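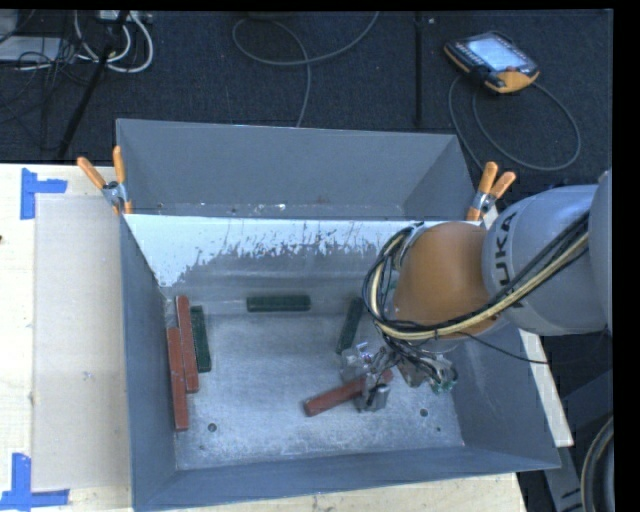
Ticket: Bin of blocks, lid will not close and colors mixed
Opened: 19/01/2026
Opened by: Jeanine Mertens
Location: Hirbridge, sorting table
Status: Closed

Problem as reported
The long blocks from the Jumeck set don't go back the way the storage card says. With the red and green ones tossed in as they come, the lid of the carry box rides up on one side and the latch won't catch. The grey metal bin on the wooden table is used for sorting before the blocks go in the carry box. It holds six blocks at the moment, three red and three dark green, lying at different angles.

Entry 1
Checked the lid first. Not bent. Latch works fine with the box empty. Tried the lid from the Sanbridge box and got the same result, so I put it back.

Entry 2
Measured the inside of the carry box against one red block and one green block. Both fit lengthwise with a little room at the end. Neither fits crosswise, and the storage card still shows them crosswise. I think the card is from the older box, the one we stopped using in August.

Entry 3
Packed all six lengthwise, reds on the bottom, greens on top. Lid closed but the latch was tight. Took them out and found a foam pad folded over in the corner of the box. Flattened the pad, packed again, latch closed with no pushing.

Entry 4
Asked Issahaku whether the colors have to stay in separate layers. They do - the next group pulls the reds first, so reds should go on top. Swapped the layers. Lid still closes. Did it five times to be sure.

Fix
1. Turn the blocks in the bin so they all point the same way before lifting any out.
2. Check that the foam pad is flat.
3. Greens in first, lengthwise, side by side.
4. Reds on top, same direction.
5. Close the lid and latch it. If it needs force, take the top layer out and look at the pad again.

Left to do
New storage card for the Hirbridge box. Old one is crossed out in marker for now. The Sanbridge box has the same card and should get a new one too - opened as a separate ticket.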